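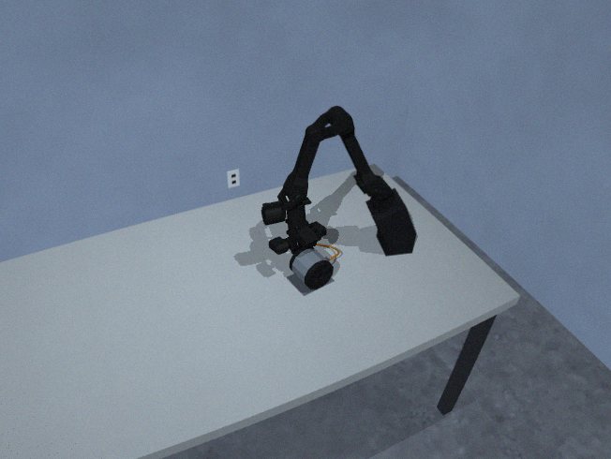 Figure 4. Arm over a long gray table.

Section 4: Building Your First Work Wardrobe in Udeo

Udeo can sort a closet, plan a week of outfits and keep you inside a budget. It can't talk you out of white pants. Have your clothes within reach before you start, including the ones on the chair.

4.1 Add what you already own

1. Open Udeo and tap Closet, then Add Piece.
2. Lay the garment flat and take its picture by daylight. Ten in the morning is good. Bathroom light turns navy into black, and you will find out at the office.
3. Pick a category. A cardigan goes under Layers, even if you wear it as a personality.
4. Enter the size on the label. Udeo keeps this private.
5. Tap Save and repeat until you run out of clothes or patience.

Note: The free plan holds 700 pieces. If you reach the limit, skip ahead to 4.4.

4.2 Set your dress code

1. Go to Profile > Workplace.
2. Choose Formal, Office, Relaxed or Uniform.
3. If your new employer said "smart casual," choose Office for the first two weeks. Move down to Relaxed once you've seen what your manager wears.

Caution: Changing the dress code clears any outfits you have planned but not locked. Nadine Matar on our support desk has heard from a lot of you about this, some of you in capitals.

4.3 Build a starter set

1. Tap Plan, then Starter Set.
2. Udeo suggests 16 pieces that combine into 32 outfits. Anything you already own shows a green dot.
3. Swipe left on a suggestion you hate. Swiping left on every shoe will bring up a message asking how you intend to get there.
4. Enter your budget under Spend Limit, birthday money included.
5. Lock the outfits you like.

Note: Suggestions come from the Setgate style library, which currently lists 1,726 blazers. Use the filter.

4.4 Retire a piece

1. Open the garment and tap Retire.
2. Choose Donate, Sell or Sentimental.
3. Confirm.

Caution: Sentimental items can't be used in work outfits. Alper Kocabaş wrote this rule and has declined all appeals concerning band T-shirts.

To bring a piece back, go to Closet > Retired and tap Restore. Pieces marked Donate are deleted from the list after the October cleanup.

Continue to Section 5, Laundry Reminders.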